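Parkex Live Music Archive: Progress Report to the Kalinowski Fund
Second reporting period

1. Summary

The archive was set up to collect, preserve and make available recordings of bands that played the pubs and dance halls of Boltdale and Grinditden. Work in this period has concentrated on transferring tape to digital files and on agreeing terms with former band members. At the close of the period 228 reels and cassettes had been received, and transfer of the Grinditden material was complete. Work on the Boltdale material is behind the original timetable, for the reasons given in section 3.

2. Transfers

Tapes are transferred at the playing speed marked on the box, and checked by ear against a second source where one exists. Several boxes from the Grinditden Assembly Rooms carried the wrong band's name. Set lists held by the local newspaper allowed most of these to be put right, and the catalogue now records both the name on the box and the name we believe to be correct.

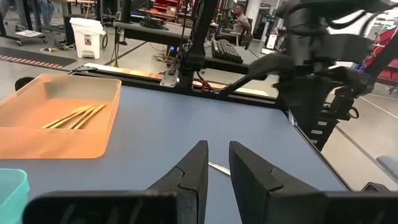
Fifteen tapes required heat treatment before they could be played. Treatment is carried out by an outside contractor and is charged per batch, so tapes are held back until a full batch is ready. One reel, a Thursday residency recorded from the mixing desk, remains unplayable and will be looked at again in the next period.

3. Permissions

Signed agreements are in place with seven bands. The main difficulty has been line-ups. Most groups on the circuit changed members often, and a drummer who sat in for a month may be heard on the only surviving tape. Our practice has been to seek consent from every player we can identify, and to hold back any recording where a player has objected. This is slower than the method set out in the application, which assumed a single signatory for each band.

The Boltdale promoters' papers include booking sheets that name individual players. Access to these was granted in April, later than planned, and the permissions work for Boltdale could not begin until then.

4. Public access

Listening sessions were held in seven venues, with short extracts played between talks by former members. Attendance was strongest at the Boltdale library.

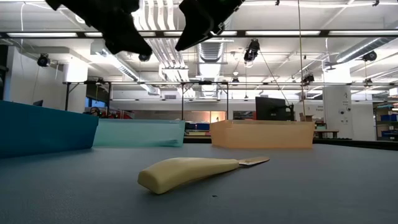
Tabletop with a knife and, behind it, a row of plastic bins.

5. Spending and next steps

Spending on transfers is within budget. The permissions line is expected to be overspent, and we ask the Fund to agree to the use of unspent travel money to cover it. No increase in the total grant is sought.

In the next period we will complete the Boltdale transfers, open the online catalogue and deposit a second copy of all files off site. Poster and handbill scanning will follow once the catalogue is open.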